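Search this site
Type and hit enter

The hook by the door

Sep 25, 2022

Quick one, written standing up mostly. I have been cross about storage for a week now and it may as well go somewhere.

We are being sold the hidden house. Every magazine, every showroom, every flat done up for renting. Handleless doors. Cupboards that look like wall. The kettle in a garage, with a little shutter. You walk in and there is no evidence that anybody has ever made toast. And people sigh and say how calm it is.

I think it is a con. Worse, I think it makes us untidier, poorer and a bit ashamed, and I would like to argue for the other thing: the hook, the rail, the open shelf, the basket on the floor.

Start with money. I had a quote in January from Pavideck for one wall of fitted cupboards in the back hall. I won't print it. It was a lot, more than the car is worth. For that I would get eleven feet of flat grey door with, behind it, the same coats and the same dog towels and the same bag of bags. Nothing would be gone. It would just cost me a push and a click every time I wanted a scarf. Add up the clicks over a winter.

Meanwhile a rail and a row of hooks is the price of a takeaway. You can put it up yourself, badly, and move it when it turns out you are shorter than you thought. 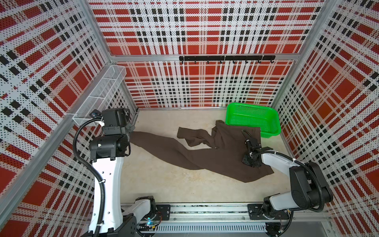 Tartan pegboard, hooks on a rail, green basket at the back.

Now the moral bit, because there always is one with houses. The hidden house says your things are a mess to be dealt with. I don't accept that. A colander is a good looking object. So is a broom. My grandmother had her whole kitchen on nails, I mean real nails, banged in with a shoe I should think, and you could cook in it blindfold. Guests could too. Nobody ever stood in that kitchen opening door after door and asking where the glasses live. In a friend's new kitchen last month I opened what I thought was the fridge and it was the boiler. Then a drawer that was a bin. Then a wall that was only a wall.

That matters more than it sounds. A house where you can see where things go is a house where other people can help. Children can lay the table. A visitor can wash up and put away. Someone whose memory is going can find a cup, and I say that having watched it, having taken the cupboard doors off one afternoon with the wrong screwdriver and seen a person make their own tea again the next morning. No designer mentioned it. It was in a leaflet. The doors are still in the shed.

And out of sight really is out of mind. I own 3 graters. I own them because two were in the dark at the back of a deep corner unit with a clever swing out shelf (Stomik, lifetime runners, jammed in its second year). You don't buy a second grater when the first is hanging in front of your nose. I'd bet deep cupboards sell more kitchenware than any advert.

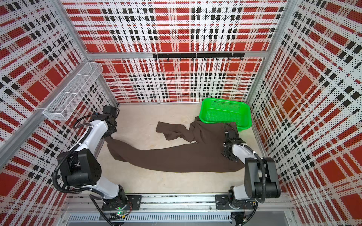
The usual objection is dust. Yes. Things gather dust. Things you use don't gather much, and things you don't use are telling you something, so either wash it or give it away. There is dust in cupboards as well, plus crumbs, plus whatever that was behind the treacle. You just don't have to look at it. I am not sure not looking is a form of cleanliness.

Next objection, it looks busy. Well it does. So does a bookshop, so does an allotment, so does any decent ironmonger's, and people pay good money to go and stand in those at the weekend and feel better. Busy is what a place looks like when it is used for somthing. The empty worktop is a hotel idea. Lovely for 2 nights. By the third you want to know where they keep the scissors.

The better objection, the one I can't fully answer, is that some of us find it tiring. Too much to look at, head already full. I believe that. My sister is like it and comes out in something close to hives at my house. So, shut doors for those who need them, and no sneering. What I mind is that it has become the only way to be tasteful. Try finding a ready made kitchen with a plain open shelf that is not in the brochure as a "display moment" with one jug on it. I asked in a showroom. The young man was very kind and offered me a cupboard with a glass front.

Colour is part of this too. Hidden storage is always the shade of porridge, because the whole point is that it should vanish. Once your storage is allowed to be seen it can be something you like. Loud, even. Tartan, spots, the green of a cheap sweet. I painted my pan rail letterbox red and it has cheered me up every morning for years, which is more than the splashback ever did.

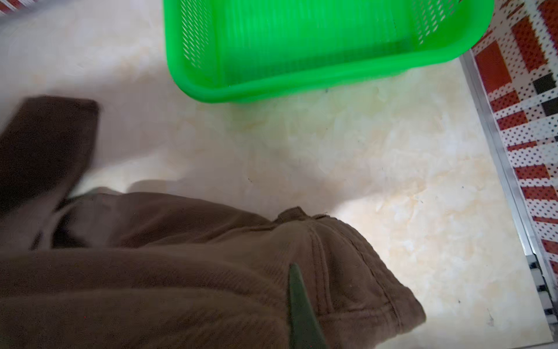

HOME & HABITS

A word for baskets, as they get sniffed at. A basket is the most forgiving bit of furniture there is. It takes whatever is thrown at it from across the room. It goes upstairs with you. It doesn't need fitting, levelling, or a man from Mirkex to come back on a different day with the right hinge. When it is full you know it's full. A cupboard never admits to being full, it just starts to lean on its door and wait for you.

Plastic ones are fine by the way. I have had the wicker conversation and I am not having it again. Wicker eats jumpers.

I worked out the other night that I had spent £68 over the years on things to organise the inside of cupboards. Racks that sit inside other racks. A turntable for spices. Little stacking steps so the back tins can see over the front tins. All of it bought to make a dark box behave like a shelf. I could have had the shelf! I did have the shelf, in the old flat, one plank on brackets, and I gave it away when I moved becuase the new place was fitted.

So I've said no to Pavideck. Wrote back politely. The hall is getting pegs, at two heights, one for me and one for the smaller people, and a long plank above for hats and the things with no name. It will look like a school cloakroom. Fine. I remember the school cloakroom as somewhere I always found my coat.

The pegs go up once the plaster round the meter box is dry. I have the drill back and the wrong size of plugs.

Recent pieces
Against the big light
Why I stopped ironing tea towels
Perić and the perfect bread bin: a long wait for a lid
The spare room is not for spare people
In praise of the wipe-clean tablecloth
Letters: your replies on doormats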